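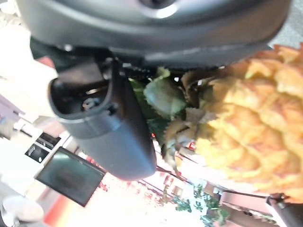
Polex Data Collection Forum
Board: Household Tasks, Two-Handed
Topic: Acceptance rules for produce episodes
10 replies, page 1

collection_desk
Contributors are asked to review the following before submitting further produce episodes.

1. An episode begins with both hands clear of the item and ends with both hands clear of it.
2. The wrist views and the head view must be present for the full length of the episode.
3. Episodes in which the item is dropped are to be labeled "drop" and submitted. They are not to be deleted.
4. The operator may not restart an episode in order to obtain a smoother grasp.

The Suvarna set currently holds 55 pineapple episodes. Of these, 19 were returned for relabeling under rule 1.

drendport_ops
The Drendport site requests clarification of rule 4. Our operators were trained to restart when the first contact is poor. If hesitant grasps are admitted in quantity, the policy will learn to hesitate. We observed this in November with the melon set and would prefer not to repeat it.

Vinh Lương
I do not agree with the reading given by drendport_ops. The melon set contained long pauses in which no motion was commanded, and those should have been trimmed. A correction made in the middle of a grasp is a different matter. Without such corrections the policy has no example of recovery.

collection_desk
Both points are noted. For reference, a two-handed hold over the glass table, one hand at the body of the fruit and the other at the crown end:
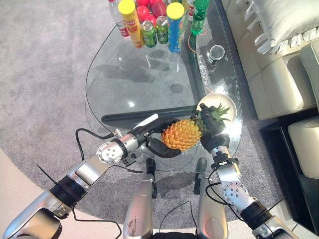 torville_lab
Our concern at Torville is with the crown. The leaves bend under the fingers, and the position of the hand then tells the model little about the position of the fruit. We propose that holds at the crown be given a separate label, so that each group may include or exclude them in training.

drendport_ops
A separate label would be acceptable to us. We maintain our objection to rule 4 as written.

Vinh Lương
I support the label. I would ask that it be applied by the reviewer and not by the operator, as operators at the three sites do not use the same terms for the parts of the fruit.

collection_desk
The label "crown_contact" will be added to the review form and applied by reviewers. Rule 4 remains in force. Pauses longer than 2 seconds with no commanded motion may be trimmed, provided the trim is recorded in the notes field. Drendport may submit its objection in writing, with the melon results attached.

torville_lab
Please confirm whether the label applies to episodes already accepted.

collection_desk
It does. Accepted episodes will be relabeled in the order received.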